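Filed under: Wumon Hand Kit / Gripping and tracking / Open tickets

Thin objects come back as "no grip" after update 2

Opened February 22, 2026 by the trial account at Neswood

We have the Wumon two-hand kit on trial from Finmont and have to decide whether to keep it. The listing says it records "everyday kitchen handling, including utensils and thin items." I asked before we ordered what thin meant and was told chopsticks would be fine. They aren't fine so far.

Setup: both hand-held grippers, factory pads, paired to the same recorder. The task is picking chopsticks and cutlery off a kitchen table and moving them to a container. We recorded 40 takes. The spoons come through with a sensible jaw width and a grip flag that switches on and off where it should. On a lot of the chopstick takes the grip flag never comes on at all, and the Egan viewer marks the whole take as "no grip, discard?" The chopsticks were picked up. I was holding the gripper, I think I would know.

Before you send me the standard list: yes, I ran the jaw calibration on both hands. Yes, the pads were wiped. Yes, both units are on update 2, which is when the trouble started or at least when I began to notice it.

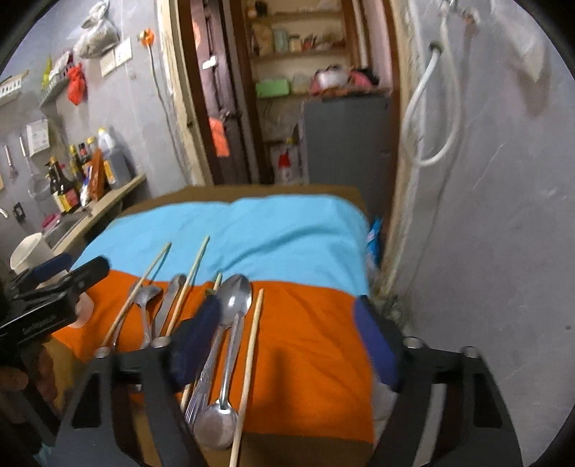

Jaws open over the cutlery, blue pads fitted, second gripper at left.

Reply from Finmont Support

Thanks for the detailed report. The discard mark in Egan is a suggestion and does not delete anything. Please check that the chopstick is in the middle of the pad and is not being held by the tip of the jaw. We would also ask you to try the task on a plain tabletop, as patterned or brightly colored cloths can affect tracking in some rooms. Could you attach the calibration report?

Reply from the trial account

Calibration report attached, right and left.

I don't see what the cloth has to do with it. The position track is good, and I said so on the phone. What's wrong is the grip flag, and your own manual says that comes from the jaw encoder, which can't see the cloth. If the manual is wrong I'd like to know that too. The spoons were lying on the same cloth, mixed in with the chopsticks, and they read correctly.

I did try holding nearer the middle of the pad. It may help a bit. It's hard to tell because the chopstick rolls as the jaws close and settles where it wants.

Reply from Finmont Support

We have looked at the reports and both hands are within limits. Update 2 changed the smallest jaw gap that counts as a grip. This was done to stop empty closes being recorded as grips. Some thin items may now fall under the limit. Please try the following and send the files:

- Close the jaws fully on nothing and hold for 30 seconds.
- Close on one chopstick, upright, and hold for the same time.
- Repeat with the other hand.
- Do not change the pads between tests.

Reply from the trial account

So the update did change it. That would have been useful in the release note, which says "improved grip detection" and stops there.

Tests done, files uploaded. I stayed in the same kitchen so you can't tell me the room was different. Held a chopstick upright in each gripper, first the thick end and then the thin end.
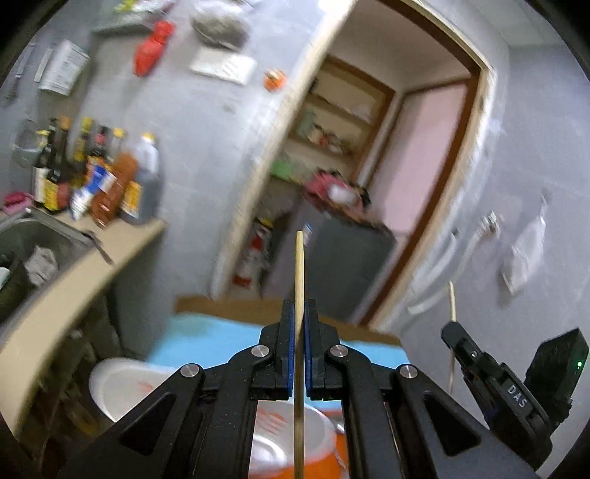
Results as I read them in Egan. Right hand, thick end: grip flag on, steady for the full hold. Right hand, thin end: off. Left hand, thick end: on, but it flickers. Left hand, thin end: off. Empty close: off on both, as it should be. When I scroll through the raw jaw numbers there is a clear gap between the empty close and the thin end, small but steady. The encoder knows there's something there. It's the limit that throws it away.

What I'd like answered, in this order:

Can the limit be set by the customer, per task? There's a grayed-out field called "min gap" in the recorder settings and it looks a lot like the thing I need.

Can the takes we already have be processed again with a different limit, or do we have to record them over? It took most of an afternoon and I'm not keen.

Why does the left hand flicker? Both reports say "within limits," but I notice they don't say what the limits are.

Reply from Finmont Support

The min gap field is for internal use at present. We have enabled it for your account. Please set it to the value in the attached note and restart the recorder. Your earlier takes hold the raw jaw data, so they can be processed again in Egan under Tools, Rebuild flags. We are passing the left hand question to the hardware group.

Reply from the trial account

Rebuilt. Roughly 60 percent of the takes that were marked for discard now show a proper grip. The rest are mostly left hand, where the flag comes on late or drops out halfway through the move. I went through those by eye and the chopstick is in the jaws in every one I checked, so they're still wrong.

It's better than it was. I wouldn't call it fixed, and please don't close this as solved. The new value also lets in a couple of empty closes on the right hand, so I assume whoever picked it was guessing a little. I have left it where it is for now.

Please also change the listing. "Thin items" with a setting that customers can't reach is a stretch. I'll hold off on the purchase decision until I hear from hardware about the left unit, and I would take a swap over another calibration.

Status: waiting on Finmont hardware

Related tickets
Wumon left hand: jaw width drifts during long holds
Egan viewer: Rebuild flags stops partway through a batch
Replacement pads: which thickness fits the older jaws?
Min gap setting missing after recorder restart
Neswood trial account: request to extend loan period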